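Unit 4: Moisture movement in timber

Reading before the session: chapter 2 of the course reader, and the short note on kiln schedules. Bring a calculator.

4.1 Moisture content

Moisture content (MC) is the mass of water in a piece of timber divided by the mass of the same piece when oven dry, given as a percentage. Because the divisor is the dry mass, values above 100 per cent are possible, and are common in the sapwood of green softwoods.

MC = (wet mass - oven-dry mass) / oven-dry mass x 100

The oven-dry mass is found by holding a sample at 103 degrees C until two successive weighings agree. Cut the sample well away from the end of the board. End grain loses water much faster than the faces, and a sample taken from the last few centimetres will read low.

Worked case. A bundle of boards weighs 2,439 g on arrival. Small samples cut from it show that its oven-dry mass would be 2,000 g. The water present is 439 g and the MC is 439 / 2,000 = 21.95 per cent, reported as 22 per cent. The bundle is fit for exterior joinery after further air drying, but not for indoor furniture.

4.2 Free water and bound water

Water in green timber is held in two ways. Free water sits in the cell cavities. Bound water is held within the cell walls by hydrogen bonding. Free water leaves first, and its loss changes the weight of the piece but hardly changes its size. The point at which the cavities are empty and the walls are still saturated is called the fibre saturation point (FSP). For most species it lies between 25 and 30 per cent MC.

Below the FSP, bound water leaves the walls, the walls contract, and the timber shrinks. Strength and stiffness rise over the same range. All the calculations in this unit apply below the FSP only. Students lose marks every year by running the shrinkage formula from the green MC.

4.3 Equilibrium moisture content

Timber left in steady air will gain or lose water until it reaches its equilibrium moisture content (EMC). The EMC depends mainly on relative humidity and to a smaller degree on temperature. At 20 degrees C, air at 65 per cent relative humidity gives an EMC near 12 per cent, and air at 40 per cent gives a value near 8 per cent.

The curve for a board that is drying lies slightly above the curve for a board that is taking up water. This gap is called hysteresis. It is ignored in the exercises, but it should be mentioned in any written answer on EMC.

A heated house is driest in winter. A table made in an unheated workshop in March will usually shrink during its first season indoors, and the fixings of the top must allow for this.

4.4 Direction of movement

Timber is anisotropic. Three directions are used:

Longitudinal - along the grain. Total shrinkage from FSP to oven dry is usually 0.1 to 0.3 per cent and is neglected in most furniture work.

Radial - across the growth rings, from pith to bark. Typically 3 to 5 per cent.

Tangential - along the line of the rings. Typically 6 to 10 per cent.

The difference between the radial and tangential values explains cupping. A flat-sawn board has one face nearer the bark than the other. The bark-side face is closer to truly tangential, shrinks more, and becomes concave. A quarter-sawn board has its width in the radial direction, so it moves less and stays flatter.

4.5 Estimating movement across a top

For a change of MC below the FSP:

change in width = width x total shrinkage x (change in MC / FSP)

Take a flat-sawn top 800 mm wide, total tangential shrinkage 8 per cent, FSP 28 per cent, MC falling from 12 to 8 per cent. The change in width is 800 x 0.08 x (4 / 28) = 9.1 mm. If the same top were quarter-sawn with a radial value of 4 per cent, it would be 4.6 mm.

Slotted screw holes, wooden buttons or expansion plates will all take up this amount. Glueing the top to the rails will not, and the usual result is a split along the grain or a failed joint at the apron.
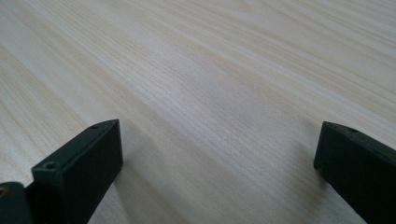

Notes by Higinio Solís, revised by Rochelle Ridgeway

4.6 Finishes

A finish slows the exchange of water vapour. It does not prevent it, and it does not alter the EMC of the timber beneath to any useful extent. Oil slows the exchange least and thick film finishes slow it most. Both faces of a top should receive the same treatment, otherwise one face responds faster than the other and the top may cup for a time.

4.7 Exercises

1. A sample weighs 46.2 g wet and 39.5 g oven dry. Find the MC.

2. A radial board 150 mm wide goes from 16 to 10 per cent MC. Total radial shrinkage is 4 per cent and the FSP is 28 per cent. Find the final width.

3. Explain why a frame-and-panel door moves less in overall width than a solid door of the same timber.

Answers to 1 and 2 are at the back of the reader. Written work for 3 should not exceed one side.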